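# How a robot cell gets its check-up

A cell is the place where a robot does its job. It includes the robot, its gripper, and the equipment the robot works with. In the cell on this page, that equipment is a conveyor: a motor, two rollers and a belt stretched between them. The robot lifts a push button from the table and puts it on the belt.

Machines of this sort drift. Screws work loose, belts stretch and dust settles. A technician therefore goes over the cell every 200 hours of running time. The check takes 25 minutes when nothing is wrong.

## 1. The test part

A check needs a part that is always the same shape. A push button is a good choice. It has a wide cap, a narrower body and a block at the bottom where the wires would be screwed in. The cap is the bit you press. The block, called the contact block, joins or breaks the electric circuit.

The part has to stand upright on the belt. If it leans, the technician looks for a bump in the belt or grit under the block.

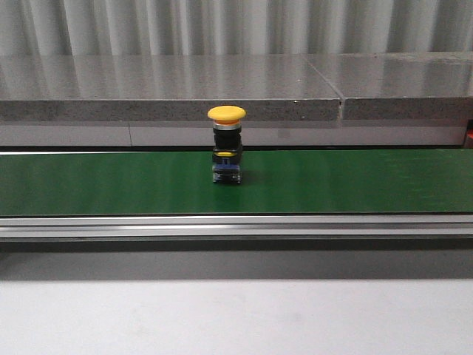
## 2. The gripper

A gripper is a robot's hand. A person has five fingers and a sense of touch. A simple gripper has two fingers and a motor that moves them together and apart.

The inside of each finger has a pad with ridges. The ridges work like the tread on a shoe: they stop things slipping. Pads wear down with use, so they are made to be changed. The technician closes the fingers with nothing between them and looks at the line where they meet. A thin, straight gap is fine. A gap that is wider at one end means a finger is crooked, and its screws must be loosened, lined up and tightened again.

Small scuffs on the pads can stay. If the ridges are worn flat, both pads are replaced as a pair.
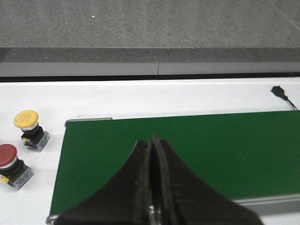

*Karabo Mahlangu*

## 3. The belt and its rail

The belt is a loop. You only see the top half, because the other half travels back underneath. Before looking at it, the technician switches off the power and locks the switch with a padlock. The key goes in the technician's pocket. This rule has no exceptions, even for a quick look.

The belt is wiped with a cloth and a little soapy water, then dried. Next comes tension, meaning how tightly the belt is stretched. The technician presses down in the middle with one finger. At the Fleromley workshop the rule is that it should sink 2 mm. If it sinks further, the belt may slip on its rollers. If it hardly moves, it is too tight and will wear out the bearings, the parts that let the rollers spin smoothly.

Along the side of the belt is a rail made of aluminium. It is shaped by pushing hot metal through a hole, in the way that toothpaste comes out of a tube. This is called extrusion. The grooves run the whole length, and brackets can be bolted into them at any point.

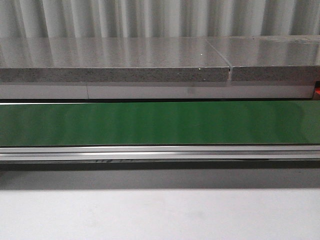
*Green panel, with the grooved aluminium rail along its front.*

## 4. The empty run

The last job is to run the belt with nothing on it. All loose parts come off first. The technician removes the padlock, turns on the power and watches the belt edge. It should stay the same distance from the rail all the way round. A belt that creeps to one side is steered back by turning a small screw at the end of the roller, a quarter turn at a time.

Listening matters too. A steady hum is normal. A click that comes once per turn of the belt usually points to the join, where the two ends were fixed together to make the loop.

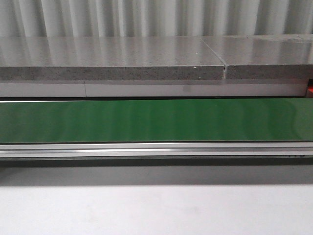
## Words to know

- **Bearing:** a part that lets a roller turn with little rubbing.
- **Cell:** a robot and the equipment it works with.
- **Extrusion:** a long shape made by pushing material through a hole.
- **Tension:** how tightly something is stretched.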